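Ticket: paint rubbing off wooden cubes, Skelum sorting set
Opened by: Victor Ondieki
Status: closed

Hi again – me with the blocks. I've got the blue, yellow and orange pairs out on brown paper on the white table, which is how I've been setting them up for the kids' matching table at Drumevton.
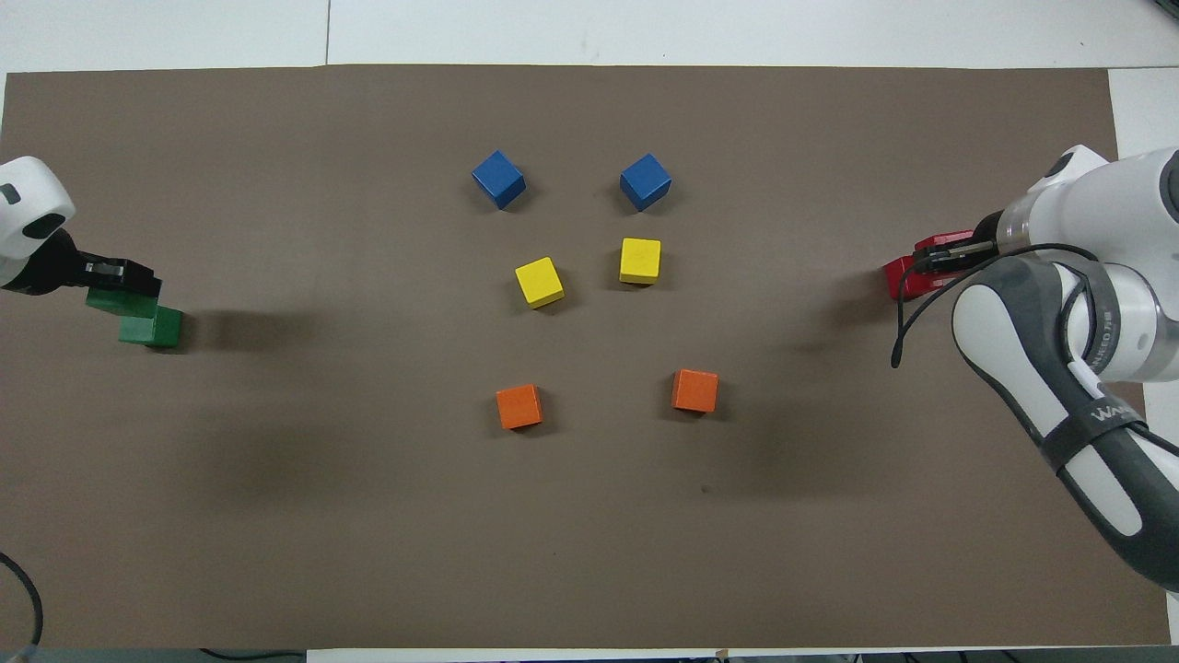
What's going on

The orange ones are leaving marks on the paper when they get slid around. Little rusty smears, mostly from the corners. I noticed it last July and figured it was dirty hands, but I put down a new sheet this week and got more of the same by lunchtime! Blue and yellow seem fine so far. I'd like to keep using the paper (the white tabletop gets scuffed if we go without it), so please don't tell me to just skip it.

What I tried first

Wiped all the cubes with a barely damp cloth and let them sit overnight. The cloth came away a bit orange. Next day, same smears, maybe a little lighter.

Then I swapped the paper. We normally buy the Primance roll, and I had the end of an older Rajput roll in the closet, which feels smoother to me. Fewer marks on that one but still some.

Then I went over the orange corners with 2000 grit, very lightly, and finished with 3000. That helped a lot with the rough feel. It also took off a bit of color on one corner, so go easy if you're reading this with the same problem.

Reply from Skelum support

They said to put a thin coat of clear water-based sealer on the orange pair and leave them alone for up to 6 days before anyone plays with them. They also said not to stack them while they cure, which I would definitely have done.

Update, February 2018

Sealed both orange cubes, waited it out, slid them all over a fresh sheet – nothing. I did press pretty hard, too. The blue ones feel slightly rough next to them now, so I might do those over the break. Closing this for now, and thanks for the quick answer!

Victor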